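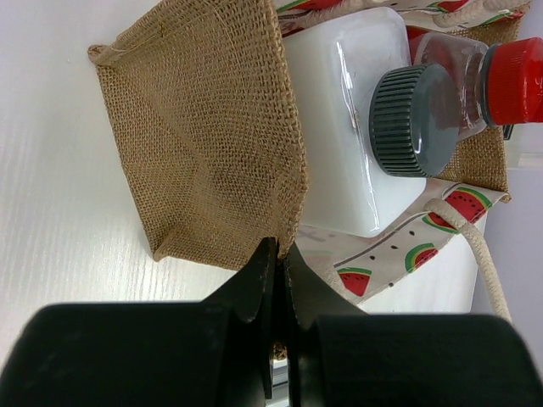

Bottles in a hessian bag, ready for the refill shelf.

Bring your own bottles: the refill shelf in May

The refill shelf at the Brennan Street hall opens again in May, in the side room by the back stairs. It will run from 10 in the morning until 2 in the afternoon, as it did last time. Glória Mendes is running the table and Eduardo Rebelo is looking after the drums and the scales.

We will have washing-up liquid, laundry liquid, fabric softener, white vinegar and a general surface cleaner. The laundry liquid comes from Komus again, in the unscented version only. The scented one did not sell and we still have most of a drum of it in the store. If you would like it, ask Glória and you can have it at half price.

Prices are by weight. Eduardo weighs your bottle empty, you fill it, he weighs it again and you pay the difference. Please bring bottles that are clean and have their caps with them. Last time 19 bottles came in without a lid, and we only had a few spares in the drawer, none of which fitted the larger necks. We have since bought a box of 50 caps in the two commonest sizes. They cost 27p each, and you are welcome to hand them back afterwards if you find your own at home.

Carrying things home

Several of you asked what to use for carrying full bottles. A bag needs a flat bottom more than anything else, and it should be wide enough that the bottles are not forced over on their sides. Hessian is good for this. It doesn't mind a drip or two and it can be shaken out afterwards, though the loose threads do get everywhere, so keep it away from the washing. A thin plastic carrier will do for one bottle but tends to stretch at the handles with two or more.

If you use one bag for everything, put the heaviest bottle in first and keep it against the side. Lay a bottle down only if you trust the cap. Push-on and flip-top lids open under pressure, and fabric softener is very hard to get out of a car boot. Screw caps are much safer. Tighten them before you leave the table, and wipe the neck first, because dried liquid in the thread stops the cap going all the way down. 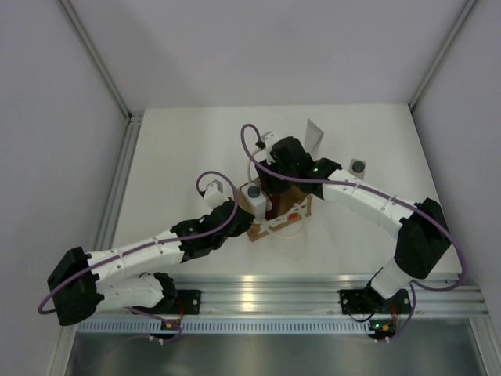
Brown bags and shallow boxes are what most people already have in the cupboard, and they are fine for a short walk. Fold the top down if it is tall so that you can see what you are doing, and pack on a table where there is room to put things down on either side. Stand the bottles next to the bag before you start, like the white one with the dark grey cap, and check each lid while it is upright. Small items can go in after the bottles. Paper should not be lifted by its top edge once it is loaded; put a hand underneath.

We will have a pile of used boxes by the door for anyone who comes without a bag. Trastow, the greengrocer's opposite, has said we can take more from their yard if we run short, but please leave the ones with the lids on, as they go back to the supplier.

Labels

Please label what you fill. Masking tape and a marker will be on the table. Write what is in the bottle and the month, and cover or peel off the old label if the bottle used to hold something different. We will not fill bottles that have held food or drink with any of the cleaning products, however well they have been washed. Vinegar for cooking is sold separately at the other end of the room and can go in a clean glass bottle.

Parking

The hall car park has spaces for unloading only. There is parking on Skotedholm Road, five minutes' walk away, and the bus stops outside. The side door has one step and a ramp, which will be out from 10. If you need someone to carry a bag to the car, speak to Eduardo at the scales.

Empty bottles you no longer want can be left in the crate under the table, with their caps on.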